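Section 4: Setting up your Kvaran desk lamp

I've put up a fair few of these lamps now, so I'm writing the steps down the way I do them at home, not in the order on the leaflet. It's a lovely lamp once it stops wobbling!

1. Clear yourself a good stretch of table. The arm swings wider than you'd think, and my first one took a mug with it.

2. Screw the clamp on by hand until it just bites. Don't reach for pliers.

Caution: the clamp will dent soft wood. I slip a folded bit of felt under the pad.

3. Drop the arm into the clamp and turn it until you feel the click. If there's no click, lift it out and go again (mine from the Grustgate shop needed three goes).

4. Run the lead down the back of the arm and press it into the clips, leaving a bit of slack at the elbow.

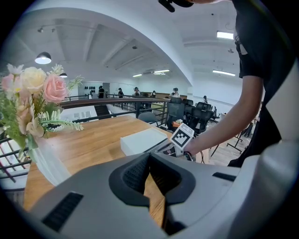 Leaning in over a wooden tabletop, forearm across.

5. Plug in and hold the button for 2 seconds. The lamp comes on at its lowest setting, and each tap after that takes it up a step, up to 800 lumens at the top. I hardly ever go that bright, except for mending.

6. Tighten the elbow knob a quarter turn at a time. Too loose and the head sinks slowly all evening, too tight and you'll be swearing at it every time you want it over the other side.

Note: if you bought the Bondance shade as well, fit it now, with the lamp off and cool. It's 169 mm across, so check it clears your shelf.

7. Set the timer if you want one. Hold the button until the light blinks, then let go. I use it in the winter when I nod off over a book.

If the light flickers, it's nearly always the plug at the base. Push it in firmly and try again. Error 93 on the little display means the bulb isn't seated, and there's more on that in Section 5, along with the spare parts you can order from Jinondale.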